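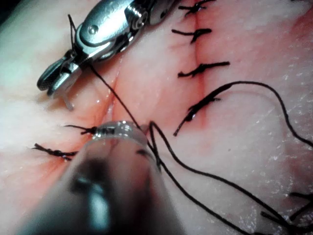
December 29, 2020

Suturing by teleop, wrist camera on. Bastian drove, I kept the log.

Still not convinced by the 200 demo target. Bastian reckons it's plenty. We have 51 that I'd call usable, and 19 of those have long loops of loose thread lying over the tissue, so the policy will learn to leave thread everywhere. Trim the tails shorter? Cúc says leave it, variety is good. Variety in what, though? It's the same two hands every time.

Bigger worry is the near instrument. It gets so close to the camera that it goes to a grey blur and hides part of the incision. The operator has the other view to work from. The model, as set up now, won't.

Grip force isn't logged either. Bastian judges thread tension by eye and I don't see how that gets into the data.

To do: re-label the 19, ask Cúc about moving the camera mount. No more recording until February if it can't be moved.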